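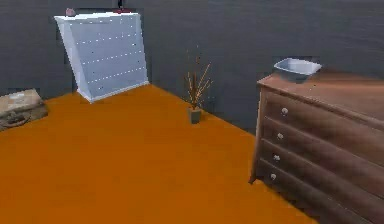 Trornau Athletic: Matchday Questions, Answered

Last updated April 3, 2023

We get the same emails every week, and we have answered most of them more than once, sometimes to the same person. Please read through before writing in. If your question is about why we don't play two up front, it is not covered here, and the coach does not have an inbox.

Tickets

How much is it to get in?

Adults pay $18. Students with a card pay half of that. Kids under 12 are free with a paying adult, and one adult may bring up to four of them, if one adult really wants to.

Where do I buy a ticket?

Online through Feno, our ticketing service, or in cash at the window on Mill Street. The window opens 90 minutes before kickoff. The line at the window opens well before that, for reasons known to the line.

Will you sell out?

Humphreys Field holds 1,235. We have sold out once, for a cup game against a team two divisions above us. We lost 5-0 and still hear from people who claim to have been there, a crowd that by now would fill a much larger stadium. For a regular league game, you can decide over breakfast.

I bought a ticket on Feno and the email never came. What now?

Check your spam folder. Then check the spelling of the address you typed in. Then come to the window with an ID and your order number, and we'll print one for you. Screenshots are fine at the gate as long as the whole barcode is showing.

Can I get a refund if the game is postponed?

Your ticket is good for the rescheduled date. If you can't make that date, write to us within a week of the announcement and we'll refund the ticket price. Refunds go back to the card you used and take up to ten business days. We do not refund for results.

Seats and standing

Where should I sit?

The Ganero Stand has 260 seats, all under a roof. Most of them have a good view. The end seats in the back two rows have a good view of a post. Those are sold last and marked as restricted, so if you end up in one, you were told.

Everything else is standing. The north terrace is the loud one. The bank behind the south goal is grass, and after rain you will find out which of your shoes have grip.

Can I move during the game?

On the terraces, go where you like, and many people switch ends at halftime to follow the attack. If you have a standing ticket, you can't sit in the Ganero Stand, even if there's an empty seat, even if it's hailing, and even if you only want to ask someone something.

Where do visiting fans go?

Anywhere, for most games. For the derby, visiting fans use the east gate and the east half of the south bank, and there will be a rope. It's a symbolic rope, but please respect it.

Is there wheelchair access?

Yes. There is a flat viewing area at the front of the Ganero Stand, with a companion space beside each spot, and an accessible restroom behind it. The companion gets in free. Email us by noon the day before so that we can hold a parking space near the gate. 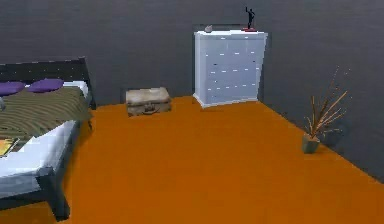 Getting here

Is there parking?

There are 141 spaces in the lot, and they're free. They are also full 45 minutes before kickoff. After that, use the school lot on Mill Street, a seven-minute walk. Do not park in front of the bakery. The bakery has a tow company on speed dial and a long memory.

Can I get there by bus?

The 6 stops right outside. Going home, the last one leaves 20 minutes after a normal final whistle, so it leaves a good deal sooner after one of our cup games with extra time. Have a plan.

Can I bring my bike?

Yes, there are racks by the east gate. Bring your own lock.

On the day

What time do gates open?

One hour before kickoff. Teams warm up from about then, and you can watch our goalkeeper save shots of a kind he is rarely offered on the day.

Is there food?

Burgers, fries, a veggie chili, and pie. The pie is usually gone by halftime. Every season someone suggests that we order more pie, and every season we order more pie, and it is gone by halftime. Cards and cash both work at the counter unless the card reader is sulking.

Can I bring my own food and drink?

Food, yes. Soft drinks in plastic bottles, also yes. No glass, no cans, and no alcohol from outside. Beer is sold behind the Ganero Stand and has to stay there until the final whistle.

Are dogs allowed?

On a leash, on the grass bank only. If your dog goes after the ball, the referee has to stop play, and a dropped ball is awarded. We know this because we had to look it up in January.

Can I bring a drum?

One drum per group, north terrace only. Air horns and anything that burns will be taken at the gate. You may bring a flag on a pole if the pole is plastic and shorter than you are.

Do I get the match ball back if I catch it?

You don't get the match ball at all. Please throw it back. Throw it to one of our players if we are losing, and take your time if we aren't. The referee has asked us to remove the previous sentence, and we are looking into it.

What happens if it rains?

We play. If the field is waterlogged, the referee inspects it in the morning and we post the decision on the home page by 11. Calling the office before then won't dry anything.

Joining in

How do I try out for the team?

Open tryouts are held once a year, before preseason. You need to be 17 or older, bring shin guards, and be able to run for longer than you think. Dates go on the home page. Videos of you scoring in an indoor league are enjoyed by the staff but do not count.

Do you have youth teams?

From under-8s up to under-16s, boys and girls. Training is on the turf behind the lot. Places open up in summer, and there's a waiting list for the under-10s, so put your name down early.

Can my kid be a mascot?

Yes, ages 5 to 11, home league games only. They walk out with the captain, get a scarf, and stand through the coin toss looking cold. Fill in the form at the ticket window at least two weeks ahead.

I left something at the field. Do you have it?

Probably. Lost items are kept at the ticket window until the end of the month. At present we are holding several single gloves and one very nice umbrella.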